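Week 7: can machines do the chores yet? (laundry, mostly)
Notes typed up from Tue 16 July, M. Simard. Read before the tute. Slides wont be posted.

Short version of last week: factories solved a lot of this by changing the factory. Same part, same spot, same light, all day. A home won't hold still like that. Neither will a small shop floor, see Odness further down.

Why laundry
- everybody has it, everybody can judge the result
- cloth is deformable. A mug has one shape. A pair of trousers has as many as you like
- parts hide other parts. Find the waistband before you can line up the legs
- dark on dark is rotten for cameras. Black trousers next to something else black, where does one stop?

Chore gets split into stages: find an edge, grasp, lift, spread, fold, stack. Most demos you've seen start at "fold", with a person having done the first four off camera. Watch for it.

Grasping first. Two fingers, flat pads. You want a fold or a ridge, something that sticks up. Flat fabric on a flat bed gives you nothing to close on, and if there's a second cloth underneath you can easily come up with both.
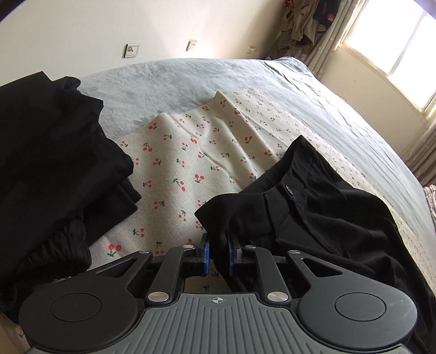

Next bit is force. Too little and the fabric slides out, too much and you drag the whole lot sideways. People do this without looking, fingertips tell them. Soft pads help with grip but don't feel anything on their own, you need sensing behind them or you need a good camera view of the pads. Preferably both. Cost goes up fast.

Numbers for the tute (from the class exercise in March, our own runs, don't cite as anything else):
- 600 attempts at picking one garment up off a bed
- best group took 40 seconds on average for a shirt, pick to fold
- I timed myself on the same shirt, 7 seconds, and I'm not tidy

So speed is one gap. But think about whether speed matters in a home. If it runs while you're at work, who cares if it's slow. What you do care about is coming back to a heap on the floor. Reliability per item, times number of items. Do the multiplication yourselves, a basket of 17 things at a pretty good success rate per thing still goes wrong somewhere most days.

Shop floor comparison: Odness (small workwear repair place, guest talk week 4). They wanted a machine to sort returned overalls. Got the Urnel arm doing it when the overalls arrived flat. They dont arrive flat. Somebody now stands there flattening them. Is that automation? Discuss. I'd say half a job moved down the bench.

Zoubi method (reading 2) goes teh other way, doesn't plan the whole fold, just makes the cloth a little bit less messy each move and looks again. Slower, recovers better. My pick for homes.

Crumpled cloth: the hard starting case. No corners showing, no idea which side is out. Usual trick is grab any peak, lift, let gravity do some of the work, look for a corner while it hangs.

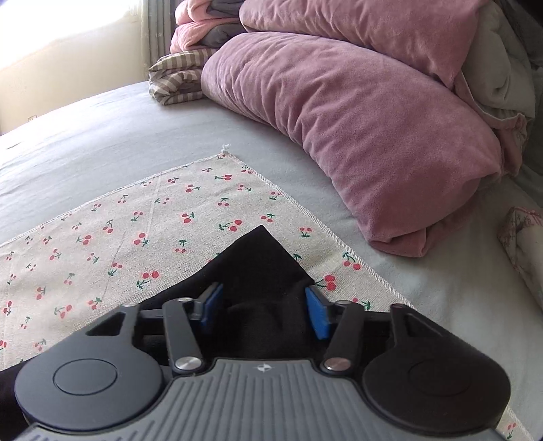 Why not just teach it by copying people?
Copying is the main approach right now and it works fairly well on things close to what was shown. Trouble starts with a new fabric, a new bed, a bigger size. You need a lot of varied demonstrations, in a lot of different rooms, and cloth eats through them quicker than boxes or cups do.

Other chores, quick ranking, easiest to hardest, argue with me:
vacuuming open floor (done, more or less)
loading known parts into a tray
wiping a clear counter
unloading a dishwasher
folding from a neat pile
folding from a heap
making a bed with somebody's stuff all over it

For next week: read the Fandameo case, pick one chore in your own place, write down every stage incl. the ones you do without thinking. One page. Say which stage you'd give to a machine today and which you wouldn't.

Comments

kestrel_b: is the one page single or double spaced

M. Simard: Single. Don't shrink the font.

Priya T: Ranking is off, dishwasher should be way harder than the neat pile. Glasses!! Drop a shirt and you still have a shirt

rowan: missed the guest talk, is there a recording of the Odness one?

M. Simard: No recording, get notes off someone in your group.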